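A Place Setting for One, With Pumpkin
29/08/2019

I own too many dishes. Let's get that out of the way. I've got my grandmother's gold-rimmed set, which comes out in January for her birthday and then goes straight back in its box, and I've got a shelf of chipped diner mugs from the flea market at Flakstead that I would fight you for. And yet what I eat breakfast off, nearly every day, is plastic.

It started with the kids moving out. The big table went to my daughter's place on Adebisi Street and suddenly I was eating toast over the sink like a raccoon. My neighbor Reynaldo Mercado, who used to dress windows for the Amero department store, came by to borrow a ladder and caught me at it. "Set a place," he said. "You'd do it for company."

So I set a place! One plate, one mug, something silly for the middle. I kept waiting to feel ridiculous and it never quite happened (well, maybe the morning I lit a candle for oatmeal).

Reynaldo's big thing is a plain background. He hates a busy tablecloth. Put your colors on white, he says, and leave plenty of room between them so each one gets to be itself. I'd always gone for plaid, the louder the better, and it took me a while to come around. Then I tried lavender and teal on a bare white top and I was sold. They're sherbet colors, really. Add a little orange and you've got fall coming in before the leaves have noticed.

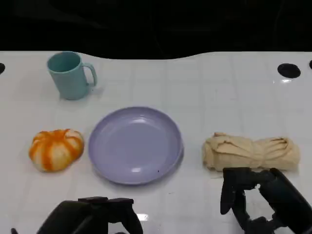

The lavender plate by itself, teal mug behind it, the little striped pumpkin off to the left.
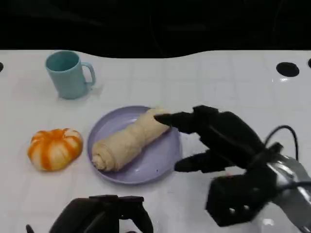 Go easy on the pumpkin

I know, it's August. But an orange-and-white pumpkin doesn't shout the way the solid orange ones do, and a small one leaves you somewhere to put your elbows. Mine sits to the left of the plate. I tried it on the right and kept knocking it with my juice.

As for beige, I used to think it was what you bought when you'd given up. Now I want one long, soft, beige shape somewhere on the table, beside the plate or right across it. It calms the lavender down.

The mug goes at the back left with its handle to the right, even though that means reaching over the plate for my coffee. Reynaldo says this is wrong and I should move it. We've been arguing about it through 2 pots of Stirkska dark roast and I haven't budged.

What to spend

Very little. Look in the picnic aisle once the summer stuff gets marked down, and buy the plate first, then take it with you when you shop for the mug. Store lighting does strange things to purple. I brought home what I swore was lavender last year and it was gray by the kitchen window, so now the cat's water dish sits on it.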